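Solmont Gripper Trials Group
Minutes of the meeting held 17 May 2018
Upstairs room, Kosiva building

Present: 11 members, with apologies from two who were held up by the road works and one who sent a very kind note and a tin of shortbread, for which many thanks.

1. Minutes of the last meeting

The January minutes were read and agreed with one change. Under item 4 the words "the Boteo pads were fine" should read "the Boteo pads were fine on rigid objects", and the secretary is happy to put that right. There was a little good-natured discussion about whether it had been said at all, but the member who remembered saying it was very sure.

2. Matters arising

The spare controller is back from repair and seems to be behaving itself. It has been left running on the bench for several evenings with no dropouts -- a great relief to everybody who sat through the last demonstration. The old cable should not be used with it. The label on the shelf still says 1956, which puzzles every new member, and we agreed once again that it refers to the shelf and can stay.

The question of borrowing a second set of scales was raised and carried over.

3. Hand-held grippers: small and flexible objects

This took up most of the evening, and very enjoyable it was. The group has been comparing the two kinds of finger pad on things that bend, tangle or slide, having spent most of the winter on blocks and cups, and the feeling was that we should have moved on to strings and cords a good deal sooner. The blue pads were the ones under discussion, on the hand-held tools with the parallel jaws.

Members who had taken part in the home sessions spoke first. Beads were felt to be the more forgiving of the two jobs tried, as the string gives you a choice of places to take hold. The pendant asks for more care, both in lining up the jaws and in deciding what to do about the cord. Several people said they had been tempted to turn the wrist at the last moment, and we had a long and friendly talk about whether that should be allowed in a comparison. The feeling of the meeting was that it should, so long as it is written down.

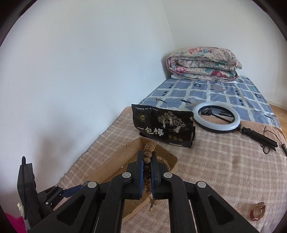 Brown beads between the pads first, then the green pendant on its red cord. 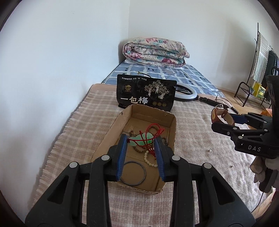 Szewczyk wondered whether we were being quite fair to the pads, as a cord can catch on a jaw and come up with the object whether or not the pads are holding anything, and asked that a lift of that kind be entered in its own column and left out of the grip score. This was warmly received. It was pointed out that the January sheets have no such column, so the older results can't be split in the same way, and Szewczyk was content for those to stand as they are with a note at the top.

A question followed about the second tool. When two people work over one box, the arms get in each other's way, and also in the way of the wrist cameras. One suggestion was to take turns, calling out before going in. Another was to use a bigger box, but there was some fondness for keeping the shallow kind, whose sides make you think about your approach. We settled on taking turns for the next round and seeing how people get on with it.

It was agreed:
Each object to be tried 5 times per pad type, by the same person, before swapping.
Wrist turns to be noted on the sheet.
Cord or string catches to go in a new column.
Fingers to be wiped with a dry cloth between objects.

4. Cameras

The wide lens continues to divide opinion. Those in favor like being able to see both jaws and a good deal of what lies behind them, and those against find the dark corners tiresome when they are going through the recordings late at night. Nearly 4 hours of footage still wait to be labeled, and the secretary made a heartfelt plea for help, with cake. Two members came forward.

5. Any other business

The Boteo pads will be brought along to the next meeting for anyone who has not yet tried them on a chain or a ribbon. Please bring something small and awkward from home, nothing precious.

The kettle needs descaling.

Date of next meeting to be sent round once the room is confirmed.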